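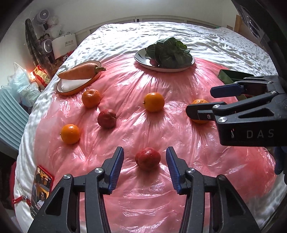
My grocery store stopped selling loose apples in July. The bin by the door is gone, and in its place is a rack of three-pound bags, each one closed with a plastic tab. The apples inside are fine. They are all the same size, and the price per pound is lower than it used to be. I asked the produce manager whether the loose ones were coming back and he said no, the bags move faster and there is less waste.

I have been thinking about that answer ever since, mostly about the word "waste." I think he is wrong about it, and I think most stores that have made the same change are wrong about it too. My view is that fruit should be sold loose, by weight, in open bins, ugly ones included, and that shoppers should be trusted to pick it over.

I should say what I know and don't know. I am not a farmer or a grocer. I worked for two years in the produce department at Ullis, a small chain with a store in the town where I grew up, and after that I spent a long time doing bookkeeping for other businesses, a few of which sold food. I buy fruit every week for a household of two. That is the extent of it.

What the bag hides

At Ullis we sold almost everything loose. Each morning started with culling, which means going through the bins by hand and taking out what had gone soft overnight. A culled apple was not thrown away. It went into a crate under the table, and by noon the crate had been marked down and put out front with a handwritten sign. People waited for that crate. One woman made applesauce for her whole church out of it and would call at eleven to ask what we had.

A bag doesn't allow for any of this. When one apple in a bag goes bad, the store has three choices. It can pull the bag and throw out the lot. It can pay somebody to open the bag and repack it, and very few stores will. Or it can leave the bag on the rack and let the customer find out at home. The third choice is the cheapest, and it is the one I keep running into. The store's waste figures look good because the waste is happening in my kitchen.

That is what bothers me about the produce manager's answer. He measures what goes into his own dumpster. He has no way of measuring what goes into mine. In the old days I bought four apples because I wanted four apples. Now I buy nine or ten, eat six, and find the rest in the bottom of the drawer with skins like old gloves.

The size problem

Bags also have a second effect, further back in the chain. A bagged apple has to fit the bag program. The packer needs fruit within a narrow band of size so the weights come out right, and the small ones, the big ones, and the ones with a mark on the shoulder get sorted out before they ever reach a store.

Kalkidan Wolde grows apples and a few acres of pears on a hillside above Wutier, and I have bought from her stand for several years. She used to sell to a regional packer and gave it up. I asked her why. She told me that in a normal year she had nothing to complain about, but in a year with hail she would have sound fruit, sweet fruit, with a brown fleck the size of a lentil, and the packer would pay her the juice price for it. She could not pay pickers on the juice price.

She sells it all at the stand now, in one pile. The flecked ones go first some days. Her regulars think hail makes them sweeter, and she says it doesn't, and they buy them anyway.
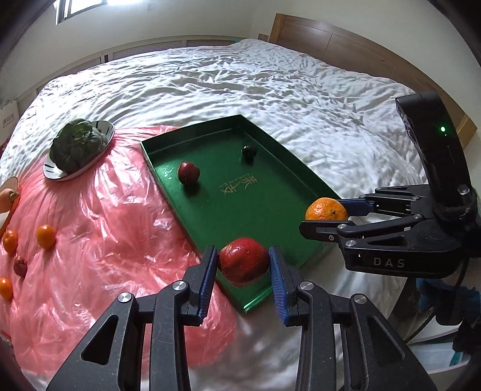 I think people are better at judging fruit than stores assume. Give someone a minute at an open bin and they will do a decent job of it. They press near the stem, they check the weight in the hand, they smell a pear or a melon. Nobody at Ullis had to train our customers. Where they had never learned, they watched the person next to them.

That skill goes away when there is nothing to use it on. My nephew is in his twenties and a good cook, and last winter he asked me how to tell if a mandarin was any good without opening it. I told him to pick the heavy ones and not to mind a loose skin. He had bought mandarins all his life, always in a net bag, and the question had never come up because there had never been a choice to make.

The case for bags

There are real arguments on the other side, and I don't want to skip them.

The first is speed. A bag has a barcode. Loose fruit has to be weighed and looked up, and a cashier who can't tell one red apple from another will either guess or call for help. I was that cashier on busy evenings and I guessed plenty of times. Self-checkout makes it worse. I don't have a good answer to this except that stores handled it for a long time, and the small stickers do help.

The second is handling. Some people do not like the idea of strangers touching their food. I understand it, but I would point out that the bagged apple was also touched, by pickers and packers, and that the remedy in both cases is to wash it under the tap.

The third is bruising. Shoppers drop things. They dig to the bottom of the pile, convinced that the best ones are hidden there, and the pile slides. We lost a certain amount of fruit at Ullis this way every day. A shallow bin fixes most of it. Ours were built too deep, because a deep bin looks generous, and we paid for that look in bruised peaches all summer. When the store finally put in shallow ones, one layer or two at most, the culling took half as long.

The fourth argument is price, and it is the strongest. Bagged fruit is cheaper by the pound at most stores. For a family with three kids who will go through ten apples by the middle of the week, the bag is the right purchase and I would not want it taken away. My complaint is with stores that offer only the bag. A single person on a tight budget is being told to spend more money in order to save, and then to throw part of the savings out.

A store that does it right

Visser, two towns over from me, is not a fancy place. It has 15 parking spaces and a floor that slopes. The owner's niece, Anneli Eskola, runs the produce side, and she keeps bags and bins together. The bags are filled in the store from the same fruit that is in the bins, so if one goes soft it gets opened in the back, the bad one comes out, and the rest go back on the table. They tie the bags with string. It takes labor, and she says so plainly.

She also keeps a record. Over one season she wrote down every pound of apples the store threw out, and the total was 463. She had the number on a card taped to the cooler door. I have no figure from a bag-only store to set against it, and if I did I'm not sure it would be a fair comparison. But I liked that she knew it. When I asked my own produce manager for his number he told me it was handled by the regional office.

Her markdown crate sits beside the register. She prices it to be gone by closing and it usually is. I have bought bruised plums out of it for jam, and a box of soft pears that I cooked down with ginger, and once a great many lemons that I had no plan for at all.

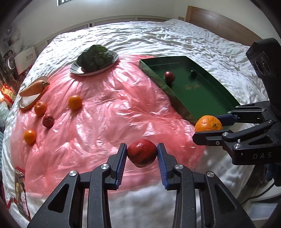

What I would ask for

My requests are small. Keep one open bin of whatever is in season, even if the rest of the wall is bags. Make the bin shallow. Put a scale next to it that works, hung at a height where a short person can read it. Let the odd sizes in. A very small apple is the right size for a child, and a very large one makes half a pie.

Put the culls where people can see them. Stores seem to worry that a crate of tired fruit makes the good fruit look bad. In my experience it did the opposite. Customers saw that we were going through the bins, and they took it to mean that what was left in them had been checked.

Growers could use some help here too. There is a cooperative called Faltemus that buys mixed sizes from orchards in our county and sells them to schools and a couple of restaurants. It would like to sell to grocery stores. It has been told that its fruit is too uneven for the rack, and it is, because the rack was made for bags.

I don't expect my own store to change its mind on account of me. I have filled out the comment card twice. The second time I wrote on the back as well, and the woman at the service desk read the whole thing while I stood there and said she missed the loose ones too, the little tart ones especially, and that she now gets hers at the stand in Wutier on her way home.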